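How to test a hand-held gripper kit before you pay for it

The Bronik kit is sold as a fast way to record grasping demonstrations. You squeeze the tool, pick things up, and the software turns your motion into training data for an arm. The sales page promises 246 clean episodes in a day. Maybe. Before you believe that, ask for the loaner and spend an afternoon on the steps below.

1. Charge it fully and write down the time. Ours quit after 42 minutes with the preview screen on. The spec sheet gives battery life with the preview off.

2. Run the calibration twice without moving the board. If the two results disagree, stop and call support. You will be told to update the firmware. Do it, then run both again.

3. Record 16 grasps of one easy object. A block or a mug is fine. Play every one back, including the ones the software marks "good" — that label only means the file saved.

4. Switch to something smooth, rounded and awkward. Produce works well and costs very little. Vary the angle between takes, and don't let the sales rep pick the item.
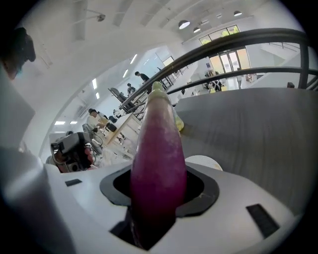

Photo: Alness workshop notes

An eggplant is a fair choice for step 4. The skin is glossy, the shape tapers, and the fisheye view bends everything near it, so you get a decent idea of what the tracking software has to deal with. Busy backgrounds belong in the test too. Record with people in the room and the lights on.

5. Export to the format your arm needs. The Fevar converter is listed as included, but the loaner came with a trial license that adds a watermark to each file. Get the full license in writing.

6. Price the spares. Replacement finger pads from Cao are $767 for the lab pack, and there is no smaller pack.

If step 2 or step 5 fails, send it back. A slow battery I could live with at a discount.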